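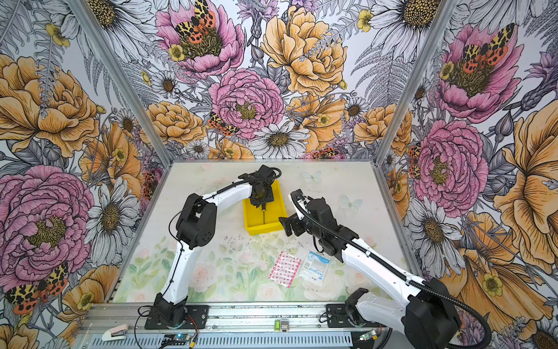 Fig. 1. Two-arm cell with yellow tray, bandages and dressing packet.

Unit 2: Who Packs the Kit?
Instructor: Zamfira Căpraru

Our case is Viltel, which puts together supply kits for workshops: bandages, a dressing, a hand tool, a tray to keep them from wandering off. Management's slide says the arms "free people for higher-value tasks." Underline that phrase and keep it handy. We will be looking for the tasks all term.

Before the cell, Lucero Palomino packed kits and went home. Now she refills, resets, and fills in a form on why she had to reset. Her job title grew by one word (Senior) and her pay by roughly nothing. In May the line shipped 1152 kits against a plan of 1246, and the gap was discussed in a meeting longer than the packing would have taken.

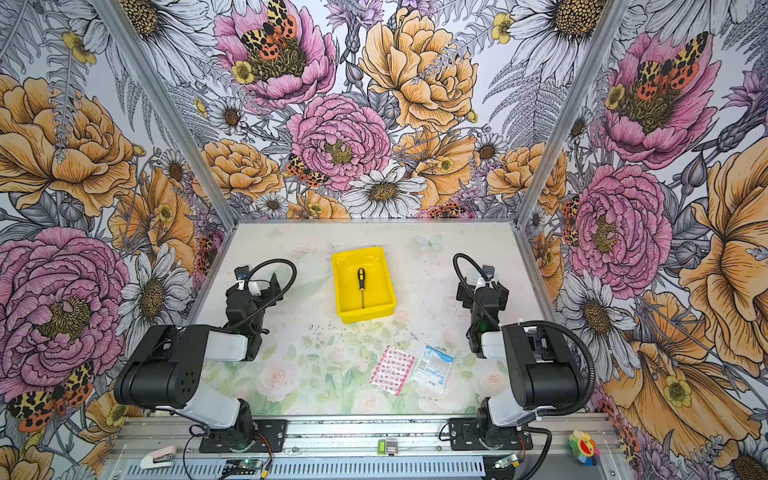
Flat packets and a screwdriver ask for quite different grips, and a person switches between them without a ticket number. Ask what happens to that skill once it is mostly used for rescues. Hernán Taipe calls this "babysitting with a badge." His supervisor prefers "oversight."

For next class: read the Taipe interview and list every task in it that appears in no job description. Bring two copies, as the printer is also automated.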